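Two finger sets on the box cell

25 March 2021

The short version, for anyone who only wants the result: the long fingers went back in the drawer and the short ones with the urethane pads stayed on. The rest of this post is why, plus some notes on the controller settings that I would otherwise lose.

The task is folding a flat cardboard box with two arms. I have been using it as my comparison job for a while. Cardboard is cheap, it fails in obvious ways, and it needs both arms to agree about where the edge is. A rigid part will forgive a gripper that closes a little off center. A box panel bows toward whichever finger touched it first, and the other arm then has the wrong idea of where its own edge went.

The candidates were both two-finger parallel types and both fit the same wrist flange, so the swap takes four screws and one connector per side.

Set A is the Skekico long finger. Bare anodized faces, straight profile, narrow tip. The reach is the selling point. It gets under a flap that is lying almost flat, and it does so without the gripper body coming anywhere near the table.

Set B is the Gromgate short finger with a bonded pad. Less reach, wider tip, much stiffer. The pad picks up paper dust and has to be wiped.

I ran 100 folds with each set, same box stock, same motion program apart from the tool offset. A fold counted as failed if either arm lost the panel, if the crease landed off the score line, or if I had to stop the cell.

Set A failed 17 times. Set B failed 9 times.

Those totals hide the useful part, so I went back through the logs. Nearly all the Set A failures were slip during the pull, after a clean grasp. The fingers closed, the current rose to the limit, the arm moved, and the panel crept out between the tips. Raising the grip force helped up to the point where the long fingers started to splay. Past that, more force only opened the tips, and the contact moved back toward the knuckle where there was no cardboard to hold.

Set B failed almost entirely on entry. The wide tip caught the edge of a flap and pushed it down before the fingers could straddle it. That is a planning problem more than a hardware problem. I changed the approach angle after the comparison was finished and the entry failures mostly went away, but I am not counting those runs, as Set A didn't get the same attention.

Controller notes. Both grippers were driven in current mode through the Siddiqui board, firmware as shipped. The default close profile ramps too fast for cardboard. It reads the contact spike as a completed grasp and reports success before the pads have settled. I lengthened the settle window and made the arm wait on finger position as well as current. Doing this on one side only is worse than not doing it at all: the arms start the pull out of step and the box rotates. Set both sides or leave both alone.

The encoder on the left gripper homed to 884 counts after every power cycle where the right one homed to zero. It is repeatable, so I subtract it in the config and have stopped thinking about it. If you have the same board and your left side appears to close short, check that first.
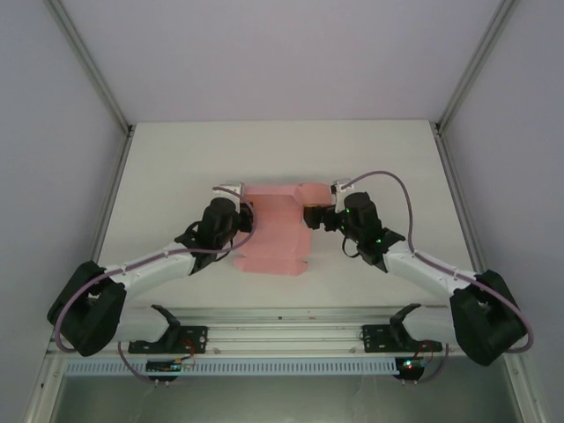

Wrist cameras next. I used them for edge finding before each grasp and ignored them during the fold. Once the fingers are on the panel, the wrist view is mostly gripper and cardboard, and the edge detector starts tracking creases. The fixed camera does a better job from that point on. Handing over between the two needs a shared timestamp, and mine come from different clocks, so I hold still for a moment before switching views. It costs cycle time. I will fix it properly when I move the capture to one machine.

Cable routing matters more than I gave it credit for. A sleeve that is too short tugs on the camera mount when the wrist rolls, and the calibration drifts by a small amount that looks exactly like a bad grasp. Leave a generous loop at the wrist, then run the wrist joint to both limits by hand before tightening anything.

Kerttu Hakala asked whether a mixed setup would work, long fingers on one side to lift the flap and short ones on the other to pull. I think it would, at the price of two tool models and a program that can't be mirrored. I'd like to try it in April on the Hurkside stock, which is heavier board with a deeper score.

Raw logs are a mess at the moment. I'll put them up once I have renamed the columns.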